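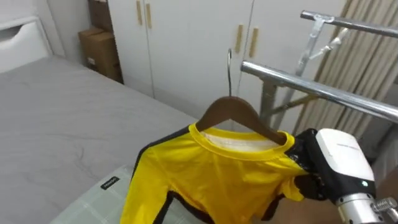 Hi all,

Replying on-list in case it helps the next person who goes looking through the archive. The question from Tuesday was:

> We just got our hanger cell running with the black hand-like
> hands and the right one lets go of shirts about halfway to the
> rack. Left one is fine. Same grip settings on both. We have
> re-run the Drulemex calibration twice and it passes every time.
> Is this a bad hand, or is there something in the setup we have
> missed? Also, how often do you all re-tension?

Oh, I know this one! We had the same thing in April on the Skaltport setup (bedroom layout, wardrobe, drying rack, the works) and I lost most of a week to it before I looked in the right place. I'd leave the hand alone for now and start at the wrist. There's a knurled screw beside the metal joint just behind the housing, and on ours it had backed out by maybe a quarter turn. You can't see that by looking. You can feel it if you power the arm down, hold the joint with one hand and wiggle the housing with the other. Any click at all and that's your problem. Calibration passes because Drulemex only checks the open hand with nothing in it, so the slop never shows up until there's cloth pulling on the fingers.

What I do now, in this order:

Arm off, wait for the indicator light to go out. Snug the screw by hand, then a tiny bit more – no pliers, please, I chewed up a thread that way and the spare took forever. Power up, home the arm, run the wrist zero and only then the finger zero. If you do the fingers first you'll be doing them again.

After that, hang a real shirt and grab it at the shoulder. Slippery sports shirts are the best test I've found, much meaner than cotton. Let the fingers close all the way over the shoulder before you move anything. I run the close step at 610 in the Karkus panel and hold at 117, and I have no idea what the units are (the manual just says "counts"), so treat those as a starting point and don't copy them blindly.

As for re-tensioning, my log has the first slip at 1,011 cycles after a fresh install and then nothing until 3,378, so I think new cables stretch early and then settle down. I check at the end of every week anyway. It takes less time than making coffee.

One more thing, are you on the old Doolan finger pads or the newer ones with the ridges? The old ones go shiny and then no setting in the world will save you. Wipe them with a damp cloth and try again before you order anything.

Let me know if the wrist clicks!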